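MOKAU TECH FAIR RETURNS IN APRIL, WITH FEWER LANYARDS AND MORE CHAIRS

MOKAU – The Mokau Tech Fair will be back for a second year this April, having survived its first, organisers confirmed this morning. The fair brings 185 exhibitors and 14 speakers to the old wool exchange, where the wi-fi has been replaced and the carpet has not.

Last year's program promised visitors "the future of everything". This year's promises a hot lunch and a seat at every talk. Fair director Valdemar Ladefoged said the change followed a close reading of the feedback forms, all 178 of them.

"People were very kind about the keynote and very unkind about the queue for the toilets," Mr Ladefoged said. "We've hired more toilets. The keynote is the same bloke."

Entry is free for students and anyone who can show they have started a company in the past year. Everyone else pays at the door or online, where the booking fee has been scrapped after it was found to cost more to collect than it brought in.

Among the larger exhibitors is Skiluvetti, whose scheduling software for small clinics and dental practices has been in testing since spring. The company will run live demonstrations each morning and, at the organisers' request, will not be handing out stress balls. Chambi, which makes payment tools for market stalls and food trucks, will handle all sales on site, a vote of confidence the caterers are said to be watching closely.

The pitch contest also returns, with a shorter time limit and a louder bell. Ten young firms will each have four minutes to explain themselves to a panel of judges. The words "disrupt", "journey" and "ecosystem" will attract a small fine, payable to the local surf club, which did very nicely out of a trial run.
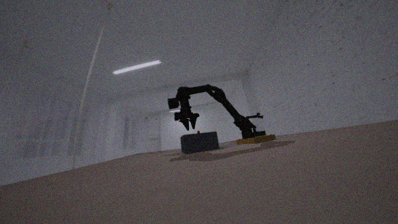
Dunov will sponsor the simulation hall, a new section for firms that build and test their ideas on a computer before spending real money on them. Organisers had planned to call it the Virtual Pavilion until someone asked where the pavilion was. Visitors can expect rendered work of all sorts, from warehouse layouts to a black robotic arm on a yellow base plate, reaching over a dark block in light that would have most of us feeling for the switch. Staff will be on hand to answer questions, and there will be a bench for parents.

The hall holds 500 people, according to the fire certificate, and entry will be managed at busy times by a man named on the roster only as "Door".

Doors open at 9 am and close at 5 pm, with talks starting on the half-hour or as near to it as the speakers allow. Parking is available behind the building. Organisers recommend the bus.

Media passes can be collected from the front desk. Interviews with Mr Ladefoged can be arranged through the Mokau Tech Fair office, preferably after he has had lunch.

ENDS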